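Keeping a Small Workshop Warm Enough to Work In (Without Going Broke)

Posted 25 April 2019

I finally turned the heater off last week, so I'm writing this down while I still remember what worked. By July I'll be complaining about the opposite problem and will have forgotten all of it.

My shop is half of a detached garage. It has one window, a roll-up door that has never met the floor squarely, and a concrete slab that stays cold well into spring. For 8 winters I just wore more clothes. This past one I decided to do something about it, and I spent $184 all in, heater not included (I already had that).

Start with the door. I had been eyeing insulation panels, but I went out there one night, left the light on, and walked around the outside. You could see light all along the bottom and up the left side! A rubber threshold strip glued to the slab fixed the bottom. Clean the concrete well before you glue, and I mean scrub it, let it dry overnight, then wipe it again. My first strip peeled up in a week and I had to buy more adhesive. For the sides I used the vinyl stop molding with the floppy edge. Nail it up with the door closed and the flap just bent against the panel. If you press it in tight, the door drags and you'll hate it.

The window was easier. Shrink film from the hardware store, double-sided tape, my sister's hair dryer. Do it on a mild day so the tape sticks. I leave mine up all year now because that window gets painted-shut sympathy from me and nothing else.

Now the floor. Get off the concrete. I can't say this strongly enough. I used interlocking foam mats in front of the bench and an old piece of carpet by the drill press, upside down so the chips sweep off. My feet stopped hurting the first evening. Keep foam away from anywhere you grind or weld, obviously – sparks will go right into it.

As for the heater, mine is an oil-filled radiator type and it's slow. I plug it straight into the wall (no extension cords, please) and turn it on before dinner so the place is bearable when I'm done with the dishes. It lives at the opposite end from the lathe with a clear space all the way around it. I sweep before I switch it on, too. Fine sawdust on a warm surface smells awful and it's a fire waiting for a chance. If you burn anything for heat, propane or kerosene or whatever, crack a window and get a carbon monoxide alarm. They're cheap.

A few smaller things I learned:

Wood glue hates the cold. Mine goes chalky when the shop is chilly, and a chalky joint is a weak joint. The bottles come in the house from the first frost on, in a shoebox on top of the fridge. Same with water-based finish and caulk. Oil paint I've left out there and it was fine, just thick as honey.

Bring the cordless batteries in as well. They run down faster cold, and you shouldn't charge them near freezing.

Rust is sneakier than cold. When you warm up a freezing shop fast, the damp air lands on your cast iron and you get orange freckles by morning. I wax my saw table with plain paste wax and throw an old wool blanket over it. The planes and chisels are in a closed drawer with 2 of those silica packets, which I dry out in a low oven when I think of it.

Fingerless gloves are good for layout and hand tools. Take them off for anything that spins. Sleeves pushed up, hood strings tucked in, every time.

And hang a thermometer at bench height, well away from the heater. Mine used to be right by the light switch where it was always a lovely number, and I kept wondering why I was shivering. On a bad night in the middle of winter I now get the bench up to somewhere I can work in a sweatshirt, and that's all I was after.

Next on my list is the ceiling, which is bare rafters and lets everything I pay for float up and out. If you've done yours, tell me what you used.

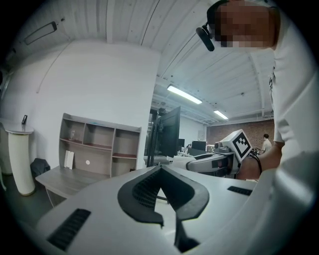
Hannelore Trummer: I did my ceiling with rigid foam board between the rafters, cut a hair small and sealed with canned foam. Leave an air gap above it if your roof has vents at the eaves, and check whether your town wants it covered with drywall, mine did. It took me 9 evenings with a sore neck, but the heater shuts itself off now, and it never used to. Also, try a strip of felt under the carpet by the drill press. It keeps the damp from coming up through the slab.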